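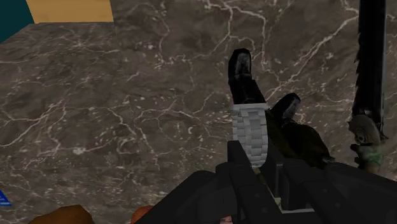

Countertop surface in dark brown marble with white veining (computer rendering).

Progress report to the Pellitz Fund
Shared kitchen and bakery training, Cusevach
Reporting period: March to June

1. Summary

In this period we finished the plumbing work, opened the kitchen for the first users and started the second training group. The ventilation is delayed and we explain the reasons in section 4. The spending is inside the approved budget, with one small transfer between lines that we ask you to confirm.

2. Works in the building

The old drain under the back room was replaced in March. During the digging the builders found that the pipe to the street was also cracked, and the town water office had to give permission before we could continue. We waited nine days for this paper. The floor was closed again in April and the tiles were laid directly after.

The electric board is now new and was inspected without remarks. The two ovens from the former school kitchen in Skikollow were cleaned, tested and connected. One of them needed a new door seal, which we paid from the repairs line.

For the work surfaces we have received the design proposal from Triantafyllou. The proposal has a stone top for the pastry side and steel for all other places. We like the stone for rolling dough, but the price is higher than we planned, and we have asked for a second offer with a smaller piece. Until this is decided, the users work on the folding tables which we already had.

3. Training

The first group finished in April. It had nine participants and seven of them completed all the sessions. Of the two who stopped, one found a full-time job and the other moved away from the district. The second group started in May and is full.

The lessons about food safety were the most difficult part for many participants, mainly because of the written test. We made the texts shorter and we now read the questions aloud before the test begins. We also moved the lessons from the afternoon to 6 in the evening, after several people asked for it. The attendance is better in the evening, but we have to pay the heating for longer hours, and this will be visible in the winter costs.

In June the participants sold bread and small pastries at the market in Skikollow. All 40 loaves were sold before noon. The income was used for flour and paper bags.

4. Delays

The ventilation hood was ordered in February and should have arrived in April. The supplier has now promised it for July. Without the hood we may use only one oven at a time, so the kitchen is open for fewer hours than we wrote in the application. We do not expect extra cost from this delay.

5. Budget

The drain repair was more expensive than planned. We covered the difference from the furniture line, where the shelves cost less than the offer. We kindly ask the Fund to confirm this transfer in writing. The table of expenses and copies of the invoices are attached.

6. Next period

We plan to install the hood, decide about the work surfaces and finish the second group. We will also write the rules for booking the kitchen, together with the present users. The next report will be sent in October.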